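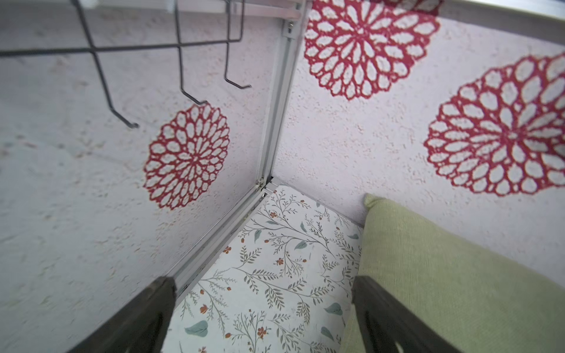 Nellik Brings Neighborhood Water Kits to Four River Towns Before Storm Season

GODELL – Nellik, the household preparedness group based in Godell, is starting a new program this April that will put emergency water kits into homes along the lower Vorkow River. The first 1000 kits are packed and ready, and sign-up is open now to any household in the four towns that lost tap service during last year's floods.

The program is called Full Jug, and we couldn't be happier to see it get going. Each kit holds a folding 5-gallon container, a gravity filter with a spare cartridge, a bottle of unscented bleach with a dropper, and a large-print card that explains how to treat water when the power is out. The container folds flat when it's empty, so the whole kit fits under a bed or on a closet shelf.

"When the pumps went down last year, people had plenty of water in the street and none they could drink," said Ju-won Woo, program director at Nellik. "I had neighbors calling me to ask if they could drain the water heater. You can, by the way, and the card shows you how. I want every family on this river to know that before the rain comes, and I'm thrilled at how many have already asked for one."

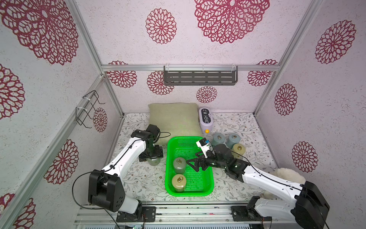

Kits are free for households that sign up by the end of the month. Residents can pick them up at the Yuan Street branch library in Godell or at the ferry landing in Vorkow, where Nellik staff will be on hand from 10 a.m. to 4 p.m. on pickup days. People who can't get out can ask for home delivery when they sign up. There is one kit per address, though homes with more than six people may request a second container.

Everyone who picks up a kit is welcome to stay for a short practice session. You'll fill a container, run water through the filter and measure out bleach with the dropper, all with someone next to you to answer questions. The sessions take less than half an hour and kids are very welcome (they tend to be the best at the folding part!).

With the filter and both cartridges, a kit can cover a family of four for up to three weeks of drinking and cooking. It doesn't take the place of stored water, and Nellik still asks people to keep jugs filled at home. Anyone told to evacuate should leave right away and take the kit only if it's already by the door. 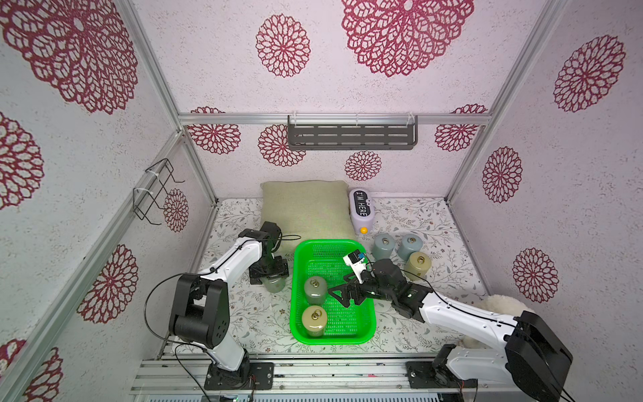

How to sign up

Sign-up forms are at the Yuan Street library desk, at the Vorkow ferry office and on the Nellik website. You'll need your street address and the number of people in your home. Forms are printed in English, Spanish and Korean.

About Nellik

Nellik helps households in the Vorkow River valley get ready for floods, storms and long power cuts. It runs classes through the year and lends pumps and fans to residents cleaning up after high water.

Media contact: Ju-won Woo, Nellik, Godell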